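2023年1月28日发,第3讲用。上一讲的讲义请一起带来。

# 静物素描中的透视:桌面、圆口和托盘

授课:Kojo Nartey
助教:Aba Zakaria(作业交给她)

## 一、先复习:视平线

视平线是和画者眼睛同样高的一条水平线。坐着画和站着画,视平线的高度不同,所以桌面在纸上的宽窄也不同。坐低的时候,桌面被压得很扁;站起来以后,桌面就打开了。

十二月的作业里,最常见的错误是:桌面按照站着的高度画,杯子却按照坐着的高度画。两个东西分开看都对,放在一起就不对,杯子好像要滑下来。请大家每次开始以前,先在纸的边上轻轻画一个短横,表示视平线的高度。如果视平线在纸的外面,就写一个箭头和“上”字。

有同学问,画到一半累了,可不可以换姿势。可以休息,但是回来以后要坐回原来的高度。教室的桌子高70厘米,椅子可以调节,请记住自己的椅子在第几格。

## 二、桌面为什么变成梯形

一张长方形的桌子,正面看的时候,前边和后边仍然平行,左边和右边却向远处靠近。它们延长以后在视平线上相交,交点叫做灭点。这种情况是一点透视。

如果桌子转了一个角度,两组边都不再和画面平行,就有两个灭点。初学的人容易把两个灭点放得太近,桌角因此太尖,看起来像一块切开的蛋糕。办法很简单:把灭点放到纸外面去。可以在画板旁边贴一条纸胶带,在胶带上做记号。

画桌面的顺序,我建议这样:

1. 先定离自己最近的一条边,只定长度和倾斜。
2. 用铅笔伸直手臂,比较近边和远边的长度。
3. 连接左右两边,然后检查它们的延长线。
4. 最后才放东西。先用很轻的线画出每个东西底部占的位置。

第4步很多人不做。可是东西的底部不清楚,两个东西就可能占同一个地方,在纸上互相穿过去。

## 三、圆口和椭圆

杯口、碗口、盘子,在透视里都是椭圆。需要记住的有以下几点:

- 越接近视平线,椭圆越扁;正好在视平线上时,椭圆变成一条直线。
- 对于站在桌上的杯子,杯底的椭圆比杯口的椭圆圆一些(视平线在杯口上方时)。
- 椭圆的两端是圆的。请不要画成橄榄核那样的尖角。
- 椭圆的长轴和杯子的中轴线垂直。杯子倒下来的时候,这一点也不改变。

苹果没有圆口,但是果柄周围有一个凹下去的地方,也可以当作一个小椭圆来处理。先画凹处的椭圆,再从里面画出果柄。果柄不要“贴”在苹果的外面。明暗方面,圆形的东西靠近轮廓的地方常常暗下去一点,但是不要把整个轮廓都描成一样黑。

教材《Sivau静物课》第26页有一组椭圆练习,第93页是带圆角的方形。两页都请做完,可以用便宜的纸。

## 四、圆角的方形

托盘、饭盒、书桌的抽屉口,经常是圆角的。画的时候先不管圆角,把它当作普通的四边形,透视正确以后再切角。远处的圆角比近处的小,而且形状也不完全一样,因为圆角其实是四分之一个椭圆。

如果托盘有两层边(外面一圈,里面又有一圈),里面的一圈要跟着外面走,灭点相同。两圈之间的距离,远处窄,近处宽。我看见不少同学用一样的宽度画了四边,结果托盘像一张从上面垂直看的平面图。

## 五、课堂对照图

看的时候请用铅笔比一比边的方向,不需要临摹。 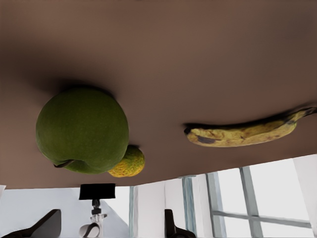 桌面的边线在画面里是弯的。青苹果的果柄从凹处伸出来,请注意外圈的颜色稍微深一点。 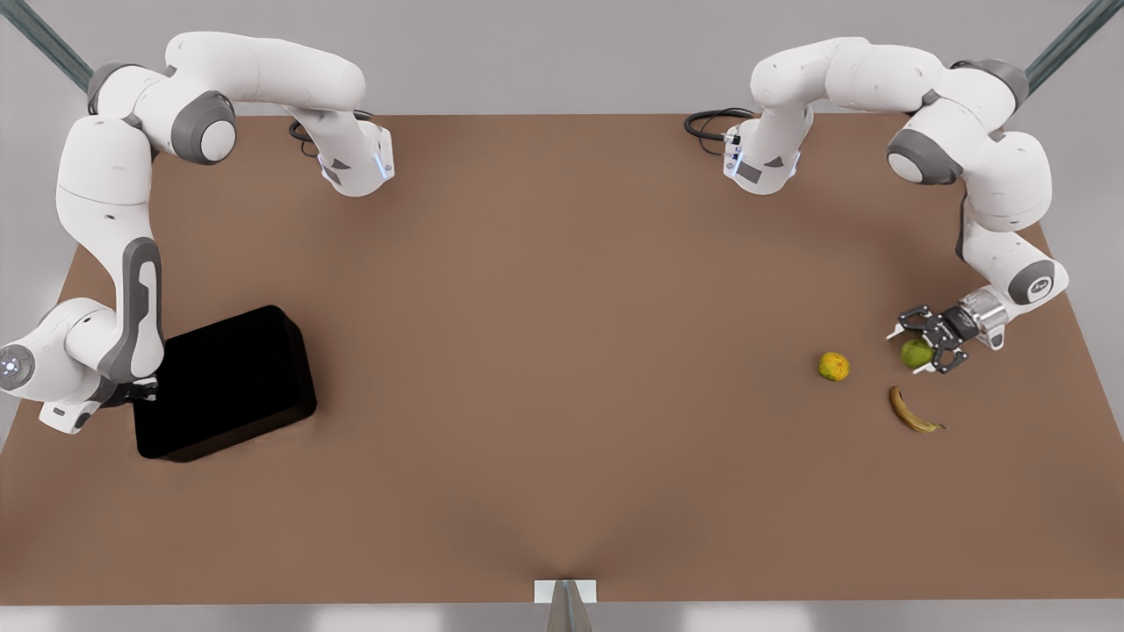

棕色桌面的远边几乎是直的,两侧向下面的两个角张开。
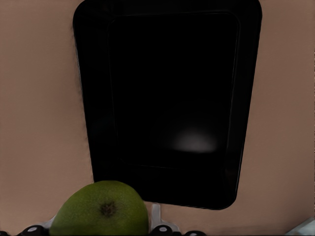 黑色托盘,圆角,外框里面还有一圈细边。左右两条边都是斜的。

## 六、作业

在家里选一张桌子,放一个水果、一个杯子和一个有圆角的东西。画两张:一张坐着画,一张站着画,东西的位置不要移动。每张的时间不超过一个小时,不上颜色。

请在背面写清楚:姓名、眼睛离地面的高度、灯在哪一边。灭点在纸外面的,写出它在左边还是右边。

用Appiah画室发的灰色纸或者自己的白纸都可以。用灰色纸的同学,亮的地方可以加一点白粉笔,但是只加在最亮的一处。

交到Erkden楼一层的作业柜,写着Aba Zakaria名字的那一格。下次上课先讲作业,然后开始讲投影的方向。请带橡皮泥橡皮和一把长尺。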